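Strings and brass on the harbour

Kerlow has had a brass band for longer than it has had a railway, but until last October it had never shared a stage with the Darno Fiddle Orchestra. The two towns are 200 miles apart and play very different music. The band lives on marches and hymn tunes, while Darno's players learn almost everything by ear.

The link was a new piece, Onyeka, written for both groups and lasting a little under half an hour. Rehearsals were held separately for most of the summer, with recordings sent back and forth.
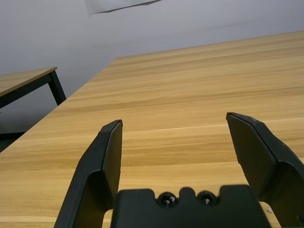
Balance was the main worry. Two cornets can cover a whole row of fiddles, so the band played much of the slow section with mutes in and left the opening to the strings. The low brass came in late – almost 200 bars late, by the tuba section's reckoning.

The concert at Drurkasmont Hall, which seats 1,000, sold out by the Sunday before. Darno will host the return visit in spring, outdoors if the weather allows, and the fiddlers have asked for more marches.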